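Unit 7: Comparing end effectors on a two-arm bench
Last updated: December 7, 2018

These notes cover the gripper comparison and the camera placement work that follows it. They assume you have read the unit on joint limits and have run at least one arm from the controller console. Bring your log sheets from the previous unit. The calibration offsets are needed again.

7.1 What is being compared

Two parallel-jaw grippers are used in the course. The Tuturlow has a longer stroke and a softer finger pad. The Jeris closes faster and reports jaw position at a higher rate, but its fingers flex under side load. Both bolt to the same wrist plate, so the arm does not have to be recalibrated after a swap. The tool center point does have to be re-entered.

We compare them on three quantities: capture range (how far the object may be from the jaw centerline and still be picked), closing repeatability, and slip under a slow vertical pull. Data sheet values are not accepted in the report. Antoniadis measured the Tuturlow stroke on our units and found it short of the stated value by an amount that mattered for wide objects - use his table, not the vendor's.

Thin cylindrical objects are the hardest case for both grippers. The contact patch is small, the object rolls, and a lateral error of a few millimeters puts one finger on top of it. 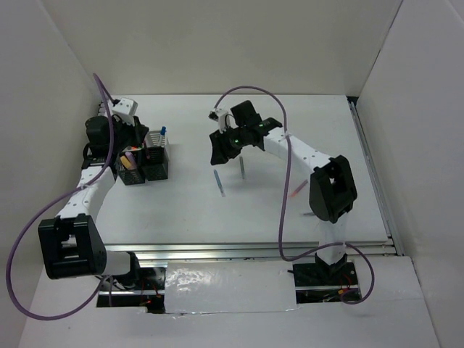

Approach angle has more effect on capture range than jaw speed does. A gripper that comes straight down on an object lying flat needs its closing direction set across the long axis of that object, and the yaw estimate has to come from a camera that can see the whole length. With a camera mounted at the gripper, the view gets closer but the near finger begins to hide the target during the last part of the descent. A pen lying diagonally on the tabletop and one standing nearly upright under the open jaws are two different problems for the planner: the first needs a good yaw, the second needs a good position and very little yaw at all. Log them as separate conditions. Do not average them.

7.2 Procedure

Run 40 trials per gripper per condition. Home the arm between trials. Use the same closing force setting for both grippers, and record the commanded value as well as the measured motor current.

A trial counts as a success if the object is lifted clear of the table and held until the controller times out. A drop during the lift is a slip. A closure on nothing is a miss. Anything else goes in the comments column and is left out of the rates.

Keep cable slack in mind when choosing a start pose. A camera cable that is tight at full reach pulls on the mount and shifts the extrinsics, and the error then looks like poor gripper repeatability. Eichhorn's group lost a full data set to this in March.

7.3 Controller settings

The Dreßler controller runs both arms from one clock. Leave the collision margin at its default. If the console returns fault code 1271, the gripper has stopped answering on the bus: open the jaws by hand, reseat the connector at the wrist, and restart the session. The Gelside controller may be used for single-arm trials only. It does not log jaw position, so closing repeatability cannot be computed from its files.

7.4 Report

Give success, slip and miss rates for each condition with confidence intervals. Plot capture range against lateral offset, one curve per gripper. State which camera supplied the pose estimate - wrist or fixed - for every run. The derivation of the interval is on page 47 of the course reader.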